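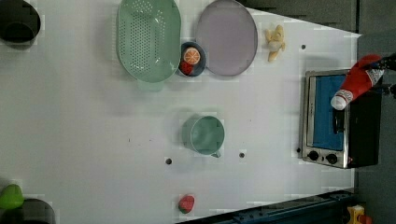 4. How sellers describe costume jewelry

4.1 Starting from the words people already use

When we began reading the listings on Plorutlow, we expected to spend most of our time on price. Earlier work on secondhand accessories tends to treat the written description as a kind of packaging around the number, and we had more or less absorbed that view ourselves. It took only a few evenings of reading to loosen it. Sellers of costume jewelry write a great deal, often far more than a buyer would need in order to decide, and a good part of what they write concerns days on which the piece was worn, outfits it rescued, and people who once admired it across a room. We came to think of these passages as the heart of the material, and this section is given over to them.

The full set of descriptions comes to 2,558, all of them for necklaces, bracelets, earrings, rings and brooches made without precious metal or stones. We left out watches, partly on the advice of Catherine MacBrayne, who sorted the first batch and found that watch sellers write in a clipped, technical way that owes more to the manufacturer's leaflet than to the wearer. We also left out hair ornaments, a decision we now somewhat regret. They are worn and talked about very much as earrings are, and several of the people we later met in Grasatbridge were puzzled that we had no questions for them about combs.

Plorutlow limits a description to 3,000 characters, spaces included. Very few sellers run up against the limit, but those who do are interesting, as they tend to finish their story in the first comment under the listing. We kept these overflow comments and joined them to the descriptions they belonged to, provided they had been posted by the seller and were plainly a continuation. Comments that answered a buyer's question were set aside.

4.2 Coding the descriptions

Each description was read in full by one of us and then divided into statements. A statement could be as short as a single word ("heavy," "fun") or as long as a paragraph, so long as it was doing one job. We began with a long and rather untidy list of codes and brought it down, over the summer, to four families: statements about the object, statements about its condition, statements about wearing it, and statements about the wearer. The first two were easy to agree on. The line between the third and the fourth gave us trouble from start to finish, and we would like to be open about that, for other researchers may well want to draw it somewhere else.

Take a sentence such as "You need some nerve for these, but they pay you back." We coded it as a statement about the wearer, on the grounds that it asks for a certain temperament. Elibariki Kioko, reading the same sentence a week later without seeing the first coding, put it under wearing, and his argument was a fair one: the sentence tells you what it is like to have the earrings on. In cases of this sort we talked it through and, where neither reading gave way, let the statement carry both codes. Our tables therefore add up to more statements than the descriptions contain.

The coding was done in Lurkow, a note-keeping program that lets two readers mark the same passage without seeing each other's marks until both have finished. It suited us well, although its habit of dropping accents meant that a number of descriptions with French or Portuguese words in them had to be repaired by hand afterward.

4.3 The interviews

Reading alone can't tell you what a seller meant by "statement piece," a phrase that turns up so often in our material that we stopped underlining it. We therefore spoke with 76 sellers, most of them by telephone and the remainder in person at Nasr, a consignment shop in Grasatbridge with a back counter given over to beads, brooches and loose clip-on earrings. The shop's owner was generous with chairs and with tea, and we are grateful for both.

The interviews were kept loose. We asked each person to have one piece within reach that they had listed and not yet sold, to tell us how they came by it, and then to read their own description aloud. The last request turned out to be the most useful thing we did. People hear themselves differently when they read aloud, and many of them stopped partway through to quarrel with a word, usually a word that had seemed flattering on the page. One woman, a retired court reporter selling her late aunt's bangles, got as far as "timeless" and said, "Well, that's silly, they're as 1984 as a person can be, and that's why she loved them." She changed the listing while we were still on the line.

We didn't ask about income from selling, and we made that clear at the beginning of every conversation. A few people told us anyway.

4.4 Borrowed confidence

The most common thread in the wearer family is one we have called borrowed confidence. By this we mean a statement that credits the piece with lending its owner a boldness she or he doesn't ordinarily feel. It appears in the descriptions in fairly set forms: the necklace that "does the talking," the ring put on before a hard meeting, the earrings that "made me stand up straighter." Readers will recognize the language. It is close to that of magazine interviews and store newsletters, in which well-known people are invited to say what fashion means to them and answer, very often, in terms of risk, comfort and being oneself.

It would be easy to conclude from this that sellers are simply repeating what they have read, and we did consider it. The interviews make us doubtful. When we asked where a phrase had come from, people seldom named a magazine or a famous person. They named a mother, a college roommate, a saleswoman in a department store that had long since closed. One man who sells large resin cuffs told us that his sister had talked him into the first one by saying that he could always put his hands in his pockets, and he had used that line, nearly word for word, in every listing since. The public language of fashion and the private one clearly feed each other, and we don't believe our material can settle which comes first in any given case.

What we can say is that borrowed confidence is nearly always told in the past tense. The piece helped, back then, and now it is offered to somebody else who might need it. Sellers who were still wearing a piece, and who were only half ready to part with it, wrote about weight, clasps and length, and left the feelings out. Several of them noticed this themselves while reading aloud — one laughed and said that she evidently wasn't done with the brooch yet — and 2 sellers withdrew their listings before the conversation was over.

4.5 Modesty about materials

A second thread runs the other way. Where the wearer is described in generous terms, the object is often described with a good deal of modesty, and sometimes with a sort of affectionate rudeness. "Only glass," "just plastic, but good plastic," "the gold is strictly pretend." Sellers are of course protecting themselves against a disappointed buyer, and they said so. Yet the modest phrases also do some quiet work in setting up what follows. A pin that is only glass and that nevertheless got its owner through a wedding full of former in-laws has, so to speak, earned its place by character. We found the two kinds of statement next to each other often enough that we began to read them as a single figure of speech, with the low note first and the high note after it.

This pairing is rarer in the short descriptions, where there is room for only one note and the seller usually picks the low one. It is also rarer for rings. We aren't sure why. MacBrayne has suggested that a ring that looks like a fine ring, and isn't one, raises questions of pretending that a pair of big bright earrings does not, and that sellers step around those questions by keeping to size and color. Some of the interviews lean in her direction, although we spoke with too few ring sellers to press the point.

4.6 Limits of the material

Plorutlow attracts people who like to write, and its design encourages them, with a description box that opens wide and sits above the price. Sellers on plainer sites may well say less, or say it differently. Our interviews also favor people who were free during the day and comfortable on the telephone, and so they lean older. A smaller round of evening conversations is planned for October, again at Nasr, and we hope that it will bring in some of the younger sellers whose listings we enjoyed so much and whose voices are missing here.

We should add, finally, that descriptions change. Ours were saved as they stood on a single day, 27/08/2026, and the court reporter's bangles, to give only the one instance we know of for certain, appear in our set without the word "timeless."

Figure 2. Kitchen items and toy foods on a white tabletop, viewed from above.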